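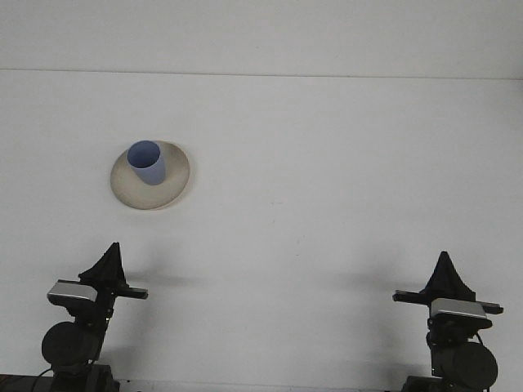
Bimanual cup and plate task: how much should I vary the start positions?

Posted by Pylyp Tkachenko, 22nd July

We are recording teleoperated demos for a two-arm policy. The props are one blue cup and one beige plate on a white table. Some episodes start with the cup on the plate, others with the cup on the bare table. I have 60 episodes so far. The trained policy reaches for the cup correctly in the middle of the table and stops short when it is near the left arm. Validation loss looks fine. Do I need more episodes, or different ones? Also, should both start states go in one dataset, or should I train on them separately?

Yara Fakhoury

Different ones. Plot the cup's start position for every episode before you record anything else. When I did this for our set in January, 18 episodes had nearly the same start, and the operator had no idea. Divide the reachable area into a grid, shuffle the cells, and have the operator work down the list. Record at least 4 episodes per cell, with the plate moved between them.

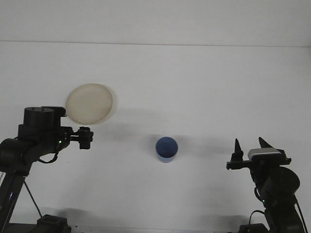 With the cup standing between the arms, either one may be able to reach it, so decide in advance which arm takes it and write the rule down. If one operator uses the left arm and another uses the right for the same layout, the policy can average the two and hesitate. That could be your stopping short. Check those episodes by operator ID first.

Keep both start states in one dataset if the goal is the same. If the goals differ, add a task label per episode. We use Pluvix for labeling but a CSV works.

Kenneth Barredo

just record more. 60 is small

Juwita Mandagi

Agree with Yara on the grid. Two additions. Start the arms from the same home pose every time, or log the pose if you vary it. And do not delete episodes with a failed first grasp if the operator recovers. I kept 13 of those in my last set and retries improved. Cut long pauses at the start, though. They teach the policy to wait.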